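October 16, 2021

Back from Clevville and still buzzing, so this will be a long one. Manolis Triantafyllou let me spend the whole afternoon watching his table-clearing trials at the Vrettos workshop, and I asked so many questions that he gave up and made me tea.

The big question on the train was whether a machine can tidy up after lunch yet. My answer is nearly, sometimes, and slowly! Of 290 tries at picking up a cup this month, 244 went well. Spoons are much worse. They lie so flat that the fingers scrape along the wood hunting for an edge, and a folded napkin took 14 minutes - I could have washed up for all of Birkdale by then. But when it got the napkin I clapped out loud.

What I hadn't thought about is how hard the work is on the fingers. The padding takes all the rubbing, and Manolis keeps spares in an old biscuit tin. 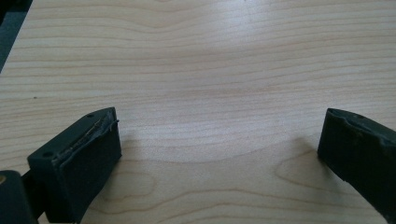 Fingers open over the bare tabletop, padding frayed on the left one.

I do think wiping down will come before picking up. A table with nothing on it is a kind job for a machine, and Manolis wants to try a cloth next. He is bringing the arm to Andstead in six weeks and I've already said I'll supply the crumbs.

Must remember to post his scarf back.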